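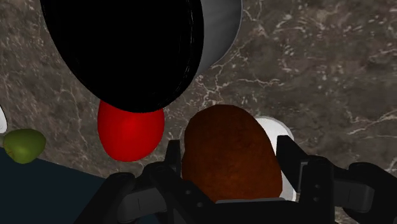

4. Setting up a kitchen clearing task

Read this section before you ask the arm to clear a worktop for the first time. It covers the practice kitchen in the Podico simulator and the change to a real kitchen afterwards. Allow 25 minutes for the practice part.

4.1 What the arm can be expected to do

The arm can pick up single items of food and small household objects, and put them down in a place you have marked. It is slower than a person. It does not wash up, wipe surfaces or decide what should be thrown away. It should not be left to work alone in a real kitchen.

Items of different shapes standing close together are still the hardest part of the job. A potato or an egg on its own is a fair test. The same item beside a cooking pot, with something else behind it, is a harder one, and most kitchens look more like that.

4.2 Practice run

1. Start the simulator and choose Kitchen, then Marble Worktop.

2. Choose Mixed Items. Leave the layout as it loads.

3. Set the closing speed to Low.

4. Select one item as the target. Start with one that has clear space on two opposite sides.

5. Press Approach. The arm moves above the target and stops with the fingers open.

6. Look through the wrist view. The target should sit between the two fingers. If another item is also between them, press Back and turn the wrist before trying again.

7. Press Close, then Lift.

8. Mark a drop point at least 80 mm from any other item and press Place.

9. Repeat for each item you want moved. Leave the pot until last or leave it out.

Note: The wrist view is taken from close to the gripper, at an angle. A pot can hide the top of whatever stands in front of it. Check the overhead view before you choose a target near a pot.

Note: Patterned stone can confuse the item finder. If pale veins in the worktop are outlined as objects, lower the Edge setting by one step and scan again.

4.3 Moving to a real kitchen

1. Finish the practice run three times in a row without a dropped item.

2. Fit the soft finger pads.

3. Clear away glass, knives and anything hot.

4. Load the grip profile for each type of item. Do not use the potato profile for eggs.

5. Run one item at a time with a hand near the stop button.

CAUTION: The simulator does not break things. An egg that survives in practice may crack in a real kitchen at the same setting.

CAUTION: Do not lift cooking pots with this gripper, full or empty.

4.4 Keeping a record

Write down each failed pick, with the item and the wrist angle. Saeed Kermani's team at Trokatitz logged 3,389 practice picks while preparing this section, and items touching a neighbour made up the largest group of failures. Send your own log with any support request.

Continue to section 5 for drawers and cupboard doors.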